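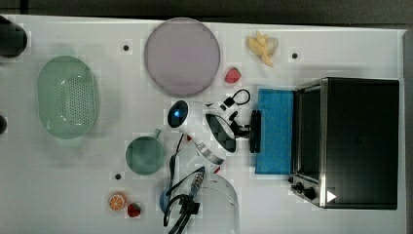 Granau today published the results of its first household chores trial, a program set up to answer a question the company hears from almost every customer: can a machine do the work around the house yet? The short answer is that it can do some of it, slowly, and with a person nearby. The trial covered kitchen, laundry and general tidying tasks, and a good deal of it took place at tables like this one, where an arm has its gripper up against a blue panel at the front of a black toaster oven, with a colander, a plate and a green pan sharing the same white surface. Ordinary kitchen jobs of that kind made up the largest part of the program and gave the most uneven results.

The trial ran at Granau's test centre in Jirville and finished in May. It used a single arm on a fixed base, running the company's Brutivis control software. Each of 5 chores was attempted 300 times. The arm was given no markers or special fixtures to help it find things, and items were moved between attempts so that it could not simply repeat a path it had already learned.

The chores were: moving food items from a table to a plate, putting dishes in a drying rack, working with a countertop oven, folding hand towels, and sorting small items into bins.

Results by chore

Sorting small items into bins was the strongest result. The arm finished the job without help in the great majority of attempts, and most of the failures came from items that had rolled out of reach or were lying flat against the side of a bin. Granau considers this chore close to ready for supervised use in a shop or stockroom.

Moving food to a plate also went well, as long as the food was firm. Soft or oddly shaped items were harder. The arm tended either to squeeze too hard or to let go early, and it had trouble telling when an item had slipped a little in its fingers. Changing the finger pads halfway through the trial helped with this, and the company has kept the new pads.

Dishes were mixed. Plates went into the rack reliably when they were the same size. Bowls and cups caught on the wires. Breakage was low, but the arm took much longer than a person would, and observers noted that it often paused for several seconds before placing each piece.

The countertop oven was the chore the engineering team spent the most time on. An oven door has to be pulled through an arc, and the arm needs to follow that arc closely or it will lose its grip or drag the whole appliance across the counter. Both of those things happened often in the early attempts. Knobs were another problem. The arm could turn one to a rough position but could not dependably stop on a particular setting. All oven attempts were made with the appliance unplugged, and Granau does not recommend that anyone use the system with a hot oven.

Towel folding was the weakest result. The arm completed an acceptable fold in 43 of its 300 attempts. Cloth changes shape every time it is touched, and a single arm has no second hand to hold the other corner. Granau will not offer towel folding as a feature in the next release of Brutivis.

What counted as finished

An attempt was counted as finished only when the chore was done from start to end with no one stepping in. If a staff member had to pick up a dropped item, straighten a dish or restart the arm, the attempt was recorded as a failure, even where most of the work had been completed. The company chose this rule in response to feedback from retail customers, who said that a machine needing a rescue every few minutes does not save them any labour.

Time was recorded separately. No chore was done as fast as an adult would normally do it. The closest was bin sorting, and the furthest was the drying rack. Granau does not see speed as the main barrier in the home, where a job can be left to run while people are doing something else, but it matters a great deal on a shop floor during opening hours.

Shop-floor site

Dogar, which runs a chain of neighbourhood hardware and homewares stores, will host the next stage of the work. One arm will be installed in the back room of its Jirville store, where it will sort returned goods and loose stock into bins before they go back to the shelves. It will not work in areas open to the public. Store staff will be able to stop the arm at any time and will record every occasion on which they have to help it.

Dogar has said it does not plan to reduce staff hours as a result of the pilot. Sorting is currently done in quiet periods, and the store expects to use any time saved for customer service and stock checks. The pilot will run for six months, with an option to extend.

Home availability

Granau is not taking orders for a home product and has not set a price or a launch date. The company's view is that a general household helper is still some way off, and that customers should be cautious about any claim to the contrary that is based on a short video or a small number of attempts. A limited home program may follow once the arm can complete the plate and rack chores with far fewer failures than it does at present.

Work already under way includes a better sense of slip in the gripper, a second arm for cloth and other soft items, and a new method for following doors and drawers as they open. The door work will be tested first on cupboards and then on ovens again, using a wider range of models and handle types.

The full trial results, including a log of failures for each chore, are available on request from the Granau media office. Groups interested in testing the arm in a workshop, stockroom or community kitchen can register through the same office. Recordings of unsuccessful attempts will be supplied alongside the successful ones.

About Granau

Granau designs robot arms and control software for light handling work. Its Brutivis software is used in small warehouses, repair shops and training centres. The company's head office and test centre are in Jirville.

Media enquiries: Granau media office, Jirville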